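Recording Demonstrations: Frequently Asked Questions

Maintained by Trinidad Valcárcel. Last revised 10 January 2025.

These answers cover recording for the cable tasks at both sites, Sorketti and Hakville. They assume you have read the setup sheet and have an operator login. Questions about training jobs and model versions belong on the Meng page.

What is the difference between hand guiding and remote control?

In hand guiding, you hold the arm near the wrist and move it through the task while its joints are unpowered except for gravity compensation. In remote control, you move a leader handle at the operator desk and the arm follows. Both produce the same kind of file: joint positions, finger opening and wrist video on a common clock.

Hand guiding is quicker to learn. Its drawback is that your hands and sleeves get into the side camera view, and the policy will later run without them. Remote control takes longer to learn and gives cleaner video. We use hand guiding for checking reach and for first trials of a new layout. Everything that goes into a training set is recorded by remote control.

How many demonstrations does a task need?

The cable sorting set is planned at 2,000 episodes. Smaller sets have been enough for rigid parts in fixed positions. Cables need more because no two starting layouts are alike, and the policy has to see a wide range of loops, crossings and connector angles before it stops depending on one of them.

What counts as one episode?

One episode starts with the arm at the ready pose and the fingers open, and ends when the arm is back at the ready pose. Everything between those two points is kept, including a missed grasp and the second attempt that follows it. Do not pause in the middle to rearrange the layout by hand. If you have to reach in, stop the recording and discard it.

How should the cables be laid out before a recording?

Drop them from a low height and leave them as they fall. Do not straighten them, and do not build a tangle on purpose. Hand-built tangles all come out looking the same after a while, and the policy learns the habits of the person who built them.

Connectors may point in any direction. Crossed strands are fine. A connector lying on top of another cable is fine. The only layouts to reject are those where a cable lies outside the reach of the arm or where a plug is under the base plate.

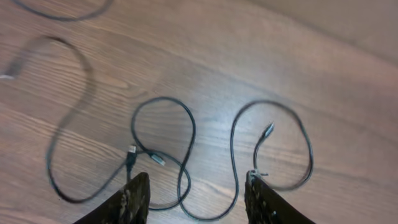

The order in which you pick them up is up to you, with one rule: take the uppermost strand first wherever two cross. If you pull a lower strand, the ones above it move, and the video then shows motion that your commands did not directly cause. A few episodes of that kind are harmless. A whole session of them teaches the policy to drag.

Where should I grip a cable?

Grip the cable body a short distance behind the connector. Do not grip the metal shell. It slips between the pads, and when it slips it turns, so the connector arrives at the tray facing the wrong way. Approach with the fingers on either side of the strand and close slowly. If the strand lies flat on the surface, lower until the fingertips touch lightly, then close.

How do I know that I have a grasp?

Look at the finger opening value on the operator display and compare it with the fully closed value. A thin cable leaves a small difference, so check it against the wrist video as well. Lift a short distance and wait for the cable to stop swinging before you travel.

Can I work from the wrist view alone?

Yes, and for the last part of the approach you should. The policy sees only the wrist view during fine motion, so if you steer by something visible only from your chair, you are using information the policy will not have. Use the side view for travel and the wrist view for the grasp. Switch at the same height each time.

Why is the video blurred when I move?

The wrist camera moves with the arm and its exposure is fixed. Fast travel blurs thin objects first, and black cable is the worst case. Some blur is acceptable in training data because the policy will meet it when it runs. Blur during the last part of the approach is a fault. Slow down there.

Does the surface matter?

Less than the light does. Wood grain gives the camera plenty of texture. Glare is the usual problem: a bright patch can wash out the surface detail around a connector. Move the lamp, then record a short test clip and look at it before starting the session. Do not correct glare by changing the exposure setting, which is shared by every session in the set.

What should be behind the work area?

Use a plain backdrop. At low wrist angles the camera looks across the table instead of down at it, and whatever is behind the table enters the video. People walking past and open doors have both turned up in rejected sessions. A sheet of cardboard is enough. It should stand flush with the back of the table and run the full width of the view. Creases and small marks can be left as they are.

Backdrops must stay put for the length of a session. If one falls, end the session and start a new one. Do not continue under the same session number.
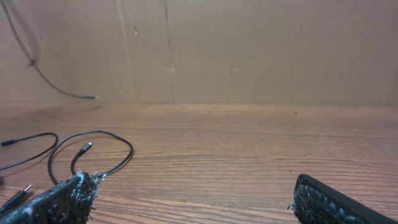 Finger pads are a consumable part and should be inspected before each session. The textured covering picks up lint and wears at the tip before it wears anywhere else. Compare the two sides. Loose whitish fibers at the tip of the left finger, with a ragged edge where the covering stops, are the pattern to look for. Trim loose fibers with scissors. Replace the covering if the bare finger shows through, and always replace both sides together so that friction stays even. Log the change with the session number.

How often are the pads replaced on schedule?

Every 2,000 grasps, or sooner if inspection calls for it. The counter is on the Lelska maintenance screen and must be reset by hand after the change.

How long is an operator shift?

Recording blocks are kept short, with a break after every 7 accepted episodes. Discarded episodes do not count toward the 7. Operators who skip breaks produce smoother travel and worse grasps, and the grasps are the part we need.

Should I discard an episode if I make a mistake?

It depends on the mistake. Keep an episode in which you missed a grasp, opened the fingers, backed off and tried again. Recoveries are useful and we have too few of them. Discard an episode if:

- you touched the cables or the arm by hand
- the arm hit its force limit and stopped
- a cable fell off the table
- you forgot what you were doing and hovered for a long time
- the video dropped out at any point

Do not record a deliberate miss in order to add a recovery. Staged misses are easy to recognize in playback and are removed in review.

Do I need to write a label for each episode?

A single line is enough. State the task name and the number of attempts if more than one was needed. Do not describe the layout. The video already holds that, and free text about layouts has never been used in training here.

Can two operators share a session?

No. Each session has one operator. Styles differ in approach height and closing speed, and the review tool groups files by operator in order to measure this. If you hand over, close the session and let the next person open a new one.

The arm lags behind my handle. Is that a fault?

A small constant lag is normal and is compensated when the file is written. A lag that changes during an episode is a fault. Stop, check that nothing else is using the operator network, and run the timing test. Episodes recorded with varying lag cannot be repaired afterward.

Will the operator interface change?

The next version is due in June. It adds foot switch control for start and stop, so that both hands stay on the handle. Existing files will remain readable and do not need to be converted.

Comments (4)

pwr_lift
The part about gripping behind the connector should be in bold. I gripped by the shell for my first two sessions and all of it was thrown out in review.

Odile
Is the uppermost-strand rule also valid for the Hakville layouts? We have shorter cables and they hardly cross.

T. Valcárcel
Yes, same rule at both sites. If nothing crosses, take them in any order, but vary it between episodes.

benchnine
Please add the steps for the timing test. The link on the setup sheet goes to the old version.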